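Can a Robot Hand Fold Your Sweater?

Robot companies love to show videos of machines folding laundry. The music is cheerful, the shirt is flat, and the robot never drops a sleeve. Should you believe it? Maybe a little. Before you do, it helps to know how people test robot hands, and which questions to ask when someone says a robot hand is "as good as yours."

What is a gripper?

A robot hand is usually called a gripper. Most grippers don't look much like hands. Many have only two fingers, and those fingers do one thing: they open and they close. There is no palm, no thumb and no skin that can feel if something is fuzzy.

Your own hand has five fingers that can bend, pinch, spread and slide. You can pick up a sock without looking at it. So if anybody tells you that two fingers are plenty, ask them, "Plenty for what?"

Why start with clothes?

A wooden block is easy. It has the same shape before you pick it up and after. A sweater is different. Lift one corner and the whole thing changes shape. Grab too little and it slips away. Grab too much and you get the blanket as well.

Dalia Vaher tests grippers for a small workshop called Gallham. She likes to try them in ordinary bedrooms, because a lab table is hard and flat and a bed is soft and squishy. "Everything works on a lab table," she says. "I stopped being impressed by lab tables a long time ago."

The kind of gripper she uses for this is held by a person. The person does the steering and the thinking, and a camera on the tool records what happens. Later, those recordings may be used to help teach a robot to do the same job without a person holding on.

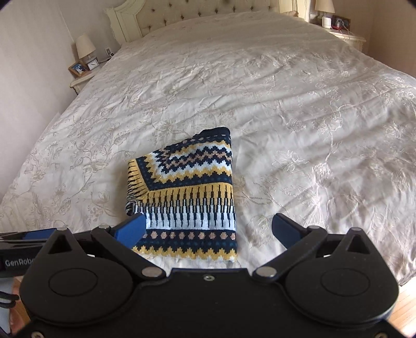

A hand-held gripper with blue fingers, open on either side of a folded sweater.

Look at where the fingers are. One rests just against a corner of the sweater, and the other is above the duvet. The black bars behind them are called linkages. They are joined by silver pins, and the pins work like the hinge on a door, letting the bars swing so the fingers can move.

Now be a detective. Does the picture prove that the gripper can fold a sweater? No. The sweater is already folded! A picture shows one moment, and from one moment you can't tell who did the folding, or what happened next. That is worth remembering for any robot picture you see, including the ones in this article.

How do you make a test fair?

Suppose you want to compare two grippers. Let's call them Jumalov and Fevine, which are the names of two that Dalia's team tried. To be fair, both have to do the same job, with the same sweater, on the same bed. If Jumalov gets a thick sweater and Fevine gets a slippery silk scarf, you have learned nothing about which one is better.

You also have to try more than once. Dalia's team gave each gripper 168 tries. Feng-yi Tai, who kept the score, wrote down every miss, even the silly ones. Fevine once picked up the duvet and left the sweater behind. That counted as a miss, although someone on the team argued that it was "nearly" right. Feng-yi did not agree, and I'm with Feng-yi.

Questions to ask about any robot video

How many times did they try before it worked?
Is the video sped up?
Is a person steering?
Would it still work with a different sweater, or on a messy bed?

If the video doesn't say, you don't know yet. It's fine to wait for a better answer.

Try it yourself

You need two wooden spoons and a sweater. Hold one spoon in each hand - those are your gripper's fingers - and try to fold the sweater on your bed without touching it. Give yourself 7 tries and write down how each one went. Then swap the sweater for a T-shirt and do 7 more. Which was harder to hold? Where did it slip?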